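About Us

Hi, and welcome to Salance! I'm the one who answers the emails, packs the boxes and writes this page, so if something here rambles a bit you know who to blame.

We sell and rent play kitchen sets. Pans, plates, cups, bowls, colanders, pretend fruit, the whole lot. It started in my spare room in Plavdale with one shelf and a bag of toy food I'd bought from a preschool that was closing down. I meant to pass it on to my sister's kids and be done with it. Instead I spent a weekend sorting it into little meals, put a few of them up for sale, and they were gone before I'd found enough boxes to mail them in.

These days we have a proper workroom on Ljungberg Street, with a big sink, a lot of shelves and a kettle that gets more use than any of the toy ones. We look after 56 different sets, and 469 families and classrooms have rented from us so far (hello to all of you, and yes, please do keep sending the pretend menus!).

Every set gets laid out on a table before it goes anywhere. I like to see the pieces side by side, because a kitchen that looks fine in a box can turn out to be all fruit and nothing to put it in. Kids want a pan. They want something to stir with, a plate big enough to serve on, and a cup for whoever has been told to sit down and be the customer.

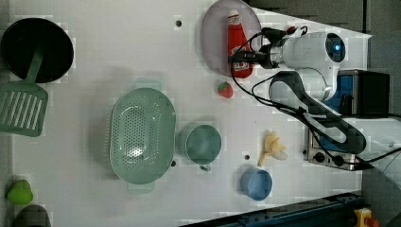 I'm also a big believer in colanders. I know, I know. But give a four-year-old a colander and they'll wash every strawberry in the house, then wear it as a hat, then come back and wash the strawberries again. We tried leaving them out of the smaller sets once to save on shipping and I got more complaints about that than about anything else I've done.

Our most popular set is the Skullemell, named after a game my niece made up where everybody has to order lunch in a silly voice. It's a mix of cookware and food, and it rents for 9 dollars a week with the bag included. Pears and bananas do go missing - I find them in coat pockets, mostly other people's - and we don't charge for the odd lost piece. Just tell us which one so I can top the set up before it goes out again.

When a set comes back it gets washed, dried on racks and checked for cracks. Anything with a rough edge comes out of the set for good.

For 2026 we're adding a breakfast set and a longer summer rental that starts in July, so schools can hang on to things over the break. Holiday orders close at noon on 24th December, and that's pickup only, from the side door. Ring twice, I'm usually at the sink.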